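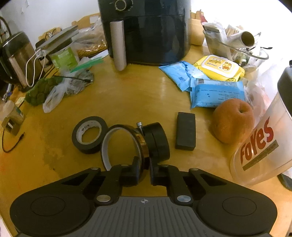
Figure 3. Tape rolls and small items on the work table.

Section 3. Clearing and Resetting the Shared Table

3.1 Purpose

This section sets out how the shared work table is to be cleared, sorted and made ready for the next user. It applies to every table in the Estow building that is used both for light repair work and for breaks. Storage units are covered in Section 2, and the replacement of worn table tops in Section 5.

The procedure is to be carried out at the end of each booking. A user who finds the table in disorder on arrival should complete the procedure first and record this in the table log.

3.2 Items required

One Clendard drawer insert, with the divider for tape rolls
One small parts tray with a lid
One food tray
Two dry cloths and one damp cloth
Table log and pen

Note: Food trays and parts trays are not interchangeable. A tray that has held parts is not to be used for food, even after washing.

3.3 Sorting the table

1. Remove all food and drink first. Place fruit, wrapped snacks and drink bottles on the food tray and move the tray to the side counter.

2. Check that the lid of each bottle is fully closed before lifting it. Carry bottles upright.

3. Gather all rolls of tape and set them together at the left end of the table. Packing tape and black tape are stored in separate compartments and should be separated at this stage.

4. Collect cylindrical parts, rings and any item fitted with a screw. Tighten screws by hand only. Place these items in the parts tray.

5. Place blocks and other heavy items in the tray last, against the long side. Do not stack them on top of smaller parts.

6. Soft packages are to be left sealed. If a package has no label, put it on the food tray and report it at the front desk. Unlabeled packages are held until the end of the day.

CAUTION: Do not slide metal or hard-edged items across a wooden table. Lift them clear of the surface. Scratches are charged to the department that made the booking.

3.4 Storing tape rolls

1. Find the free end of the tape. Fold over a short length, sticky side in, so that the end can be found again.

2. Wipe dust from the sides of the roll with a dry cloth. Do not use water or cleaning spray on tape.

3. Look at the core. A roll with a crushed or split core will not turn properly in the dispenser and should be set aside for hand use.

4. Place wide rolls on edge in the rear compartment of the drawer insert. Narrow rolls lie flat in the front compartment, no more than three high.

5. Where the core carries printed characters, leave the print in place. The stockroom uses it for reordering.

Note: Tape that has been stored next to a heater may leave residue when unrolled. Such rolls should be sent back to the stockroom under form 731 – they are not to be thrown away at the table.

3.5 Cleaning the surface

1. Brush crumbs and tape scraps into the bin with a dry cloth.

2. Wipe the table with the damp cloth, working along the grain. Fruit juice and sugary drinks should be removed promptly, as they mark the finish.

3. Dry the table with the second cloth. Allow 3 minutes before anything is put back.

4. If adhesive remains on the wood, apply a small amount of Katona surface cleaner to the cloth and rub gently. Never pour cleaner directly onto the table.

CAUTION: The food tray must stay on the side counter while cleaner is in use.

3.6 Returning items

Return the parts tray to the shelf marked for the current booking. The loaded tray may not exceed 200 ounces. Return the drawer insert to the top drawer and check that the drawer closes without force.

Food and drink may be returned to the table only if the next booking is a break period. In all other cases they go back to their owners or to the kitchen.

Enter the time and your initials in the table log. Each log holds 100 entries; a full log is handed to the front desk, where a new one is issued.

3.7 Responsibility for this section

Questions about storage and tape stock should be addressed to Anikó Vincze. Damage to tables is reported to Kálmán Bárány using the Nodis request page. Requests made by telephone will be asked for again in writing.

Section last revised: 2020-05-02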